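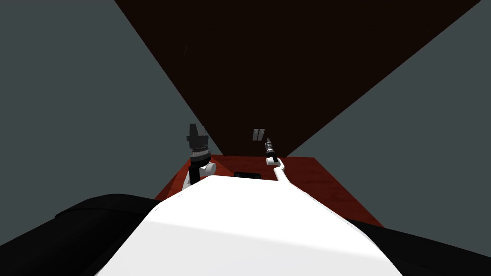
A computer-made picture of a robot reaching its two arms out over a red table.

How Do Speed Skaters Go So Fast?

Speed skating is a race on ice. In long track racing, skaters go around a big oval, and the fastest time wins. Two skaters race at once, each in a lane. One starts on the inside and one on the outside.

The inside lane is shorter. To make it fair, the skaters trade lanes on every lap. They do this on one of the long straight parts, called the backstretch. If they get there together, the skater coming from the outside lane goes first.

Why are the skates so long?

A speed skate has a long, thin, flat blade. A longer blade touches more ice, so each push lasts longer and the skate holds a straight line. Figure skates have little teeth at the front of the blade. Speed skates have none.

Many long track skaters use clap skates. The blade is joined to the boot with a hinge near the toes. When the skater lifts a heel, the blade stays flat on the ice a bit longer. Then a spring snaps it back — clap! — and that sound gave the skate its name.

Why do skaters bend over?

Air pushes against you when you move. If you stand up tall, it has more of you to push on. Skaters bend their knees and keep their backs low so they can slip through the air. They wear tight suits with hoods for the same reason.

Hashini Kodikara coaches beginners at the Stavuldale rink. "New skaters stand up when they get tired," she says. "I tell them to sit down in a chair that isn't there."

What about the turns?

Races go counterclockwise, so every turn is a left turn. Skaters lean in and step the right foot over the left. This is called a crossover. You can practice it on dry floor in your socks, very slowly, holding a grown-up's hand.

Words to know

Lap: one trip around the track.
Backstretch: the straight part where skaters change lanes.
Crossover: stepping one foot over the other in a turn.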